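Home & Garden > Kitchen > Cleaning and Care
2 min read

Hard water spots on everything since we moved – what works?

Merier_28
5 Sep 2021

We moved to Fernside in the spring and the water is very hard. The kettle had a white crust after a month and the shower head is half blocked. What bothers me most is the silverware and the metal bowls. They come out of the dishwasher with chalky marks and a dull film. I've tried more detergent and a hotter cycle, and neither made a difference. We rent, so a whole-house softener is out. I don't want to scratch anything either.

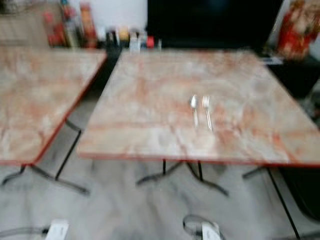 Shevchuk
More detergent usually makes it worse. Part of what you're seeing may be detergent residue. Check whether your dishwasher has a salt compartment. It's a screw cap in the floor of the tub, under the bottom rack. Plenty of machines sold here don't have one, but if yours does, fill it with dishwasher salt (not table salt) and set the hardness level in the menu. Then fill the rinse aid and turn it up to 5 if the dial goes that high. Ask your water company for the hardness number first. Guessing at the setting wastes salt.

For spots that are already there, wipe with white vinegar and water in equal parts, leave it a few minutes, rinse and dry with a cloth. Don't soak the silverware overnight. Even stainless can pit if you leave it in vinegar, and real silver plate shouldn't go in at all.

Starnen
just use vinegar in the rinse aid slot, been doing it for years

Holger Bråten
I would skip vinegar in the dispenser – it can be hard on the rubber seals over time. Citric acid powder is cheap and does the same job on the kettle and the shower head. Two tablespoons in a full kettle, boil, wait, pour out, rinse twice.

For bowls, open the door when the cycle ends and dry them by hand while they're still warm. The marks are only minerals left behind when the drops evaporate. I wash my mixing bowls in the sink now and dry them right away. Plastic cups need a towel too, as they hold water longer than metal.
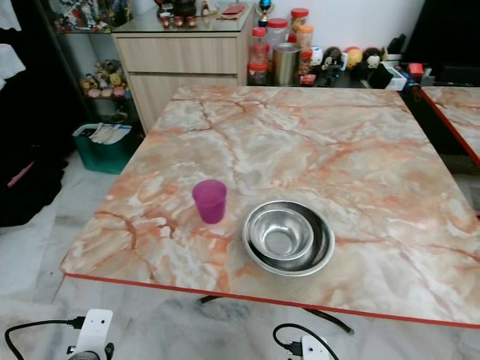 Stainless steel bowls and a plastic cup

If the film doesn't come off with any acid, it's probably etching, and on glass that's permanent.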